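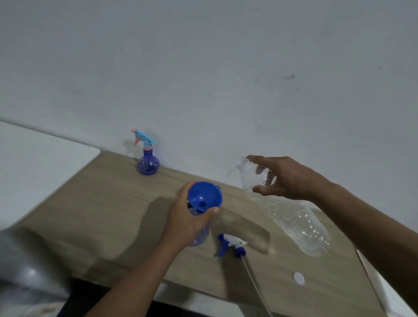 4.2 The open day demonstration

The refilling task was shown to the public at the Zirley open day on Sep 17, 2022. The day was organised jointly by the laboratory and Movora, which supplied the two-armed platform used throughout this study. Visitors were admitted in small groups, and 475 people signed the register at the entrance. The demonstration had been planned in July as a fixed programme of short runs, each preceded by an introduction from a member of staff. Adeel Warraich was responsible for the platform and Wajid Kiani for the introductions and the collection of comment cards.

The task consists of moving liquid from one bottle to another through a funnel and then fitting a spray head. It was preferred to the block-stacking task described in Section 3 because visitors could be expected to know it from home and to judge the result without help. It also contains most of the difficulties with which this paper is concerned. The containers are light and thin-walled, they change shape under the fingers, and several of them are transparent, so that depth readings from the side of a bottle are often missing or wrong.

The pouring stage is shown in Figure 4. The left hand holds a small transparent blue bottle by its upper part, with the thumb along the lower edge of the funnel and the fingertips over its rim, so that bottle and funnel are kept together by a single grip. The right hand holds a clear, dented bottle upside down, its mouth directed towards the funnel. The trigger head lies detached on the desk with its dip tube still in place. This grip was adopted as the reference for the left arm. In earlier trials the arm held the bottle alone, and the funnel tended to lift or tilt when it was touched by the mouth of the other container.

The controller was trained on the Hayat set, which holds 2,000 recordings of household handling tasks. Of these, 1,015 include a pouring stage. After recordings with an unclear view of the receiving bottle had been removed, 706 remained and were used for training. No recordings were made of visitors, and nothing gathered at the open day was added to the set.

Each run followed the same order. Staff placed the bottles within reach of both arms and stepped behind the barrier. The platform took hold of the receiving bottle and the funnel, lifted the full bottle, poured, and set both down. The spray head was then fitted. Where the platform stopped of its own accord, the run was ended and the bottles were put back by hand. Staff did not correct the arms during a run, although they were free to halt them at any time.

The pouring stage was the most reliable part of the programme. Spills occurred mainly at the start of the pour, when the thin wall of the upper bottle gave way under the fingers and the flow began sooner than the controller expected. A lower closing force reduced this, at the cost of some slipping as the bottle was turned. The fitting of the spray head was less satisfactory. The dip tube is long and flexible, and its free end frequently missed the neck of the bottle at the first attempt. Visitors noticed this at once, and it was the subject most often raised on the comment cards.

Two further points from the cards are recorded. Several visitors asked why the platform did not rest the receiving bottle on the desk while pouring, as they would do themselves. The suggestion is sound, and a supported version of the task has since been prepared with the Grutar planning software. Others found the pause before each pour too long and took it for a fault. The pause is needed for the estimate of the funnel position to settle, and it was kept at the same length throughout the day so that the runs could be compared. Results for the supported version are given in Section 5.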